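4. Recording your first examples

I'm assuming you've done section 3 and Shakya opens without complaint. If not, go back — I'll wait!

1. Load the kitchen counter set-up and press Reset. Let the arm settle before you touch the controls.

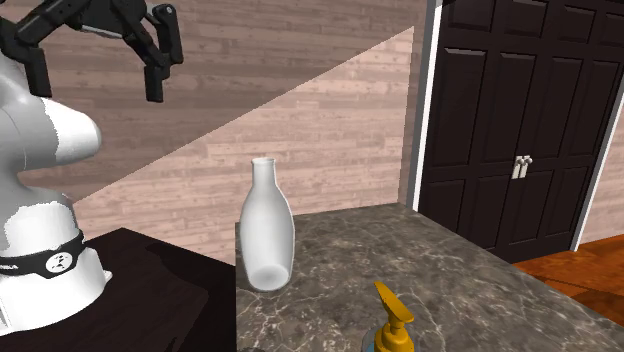
2. Press Record, then steer gently. Jerky driving teaches jerky habits (Tuva Hedlund can spot my runs a mile off).

3. Press Stop as soon as the task is done and give the run a name you'll recognise in May.

Note: keep the wrist view open in the second window. I ignored it for my first five runs and had to bin the lot.
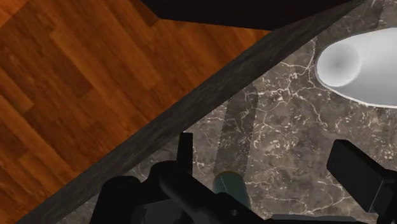 4. Play each run back before saving. If you dithered, delete it and go again.

5. Aim for 600 good runs before you start training. I stopped at 835, mostly out of stubbornness.

Caution: Reset wipes any unsaved run — and it doesn't ask first.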